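Comparing two hand controllers in a simulated kitchen

Posted April 2021 by Roswitha Wunderlich

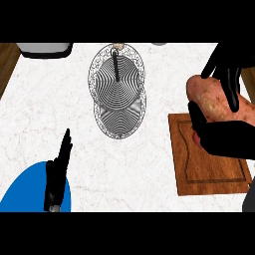 What you need

A simulated kitchen with a counter, a sink and at least one loose object. Ours has a cutting board on the right of the counter and a sweet potato as the test object. A sweet potato is a good choice: it is lumpy, longer than it is wide, and big enough that a poor grasp shows up quickly. You also need a two-handed robot model and the two controllers you want to compare. We used Cudum, which drives each finger to a set position, and Catau, which closes the fingers until they meet a set force.

Step 1. Fix the camera

Put the camera directly over the counter and leave it there for every run. If you change the view between controllers you will not be able to compare the recordings side by side.

Step 2. Park the left hand

Only the right hand is being tested. Send the left hand to a rest position at the lower left with the fingers together, and lock its joints. On our first try we left them free, and the solver spent time on small movements that had nothing to do with the grasp.

Step 3. Set the start positions

Write a list of 20 start positions for the object and save it to a file. Both controllers must read the same file. Turn the object a little each time so that you get some grasps across it and some nearer the end. Keep it within reach of the right hand.

Step 4. Run the position controller

Load Cudum and work through the list. For each run the hand should come down from above, close with the thumb on one side and the fingers over the top, lift, and hold for 4,000 simulation steps. Log the finger positions and the contact forces. Reset the hand fully before the next run.

Step 5. Run the force controller

Do the same with Catau. Start with a low force limit and raise it until the object stays put during the hold. Then start the list again from the beginning with that limit. Do not change it halfway through.

Step 6. Score the runs

Mark each run as held, slipped or dropped. Call it a slip if the object turns in the hand but does not leave it. Fidel Tapia scored ours a second time without seeing which controller was which, and we talked through the runs where we disagreed.

Common problems

The object shakes in the hand: lower the finger stiffness, or use a smaller time step.

The fingers sink into the object: check that the contact mesh matches the visible one. Lumpy shapes are often given a contact mesh that is too simple.

The palm pushes the object into the board: raise the approach height slightly and try again.

Comments and corrections can go to Corrado Zanetti, who looks after the scene files. He plans to add a second object in July.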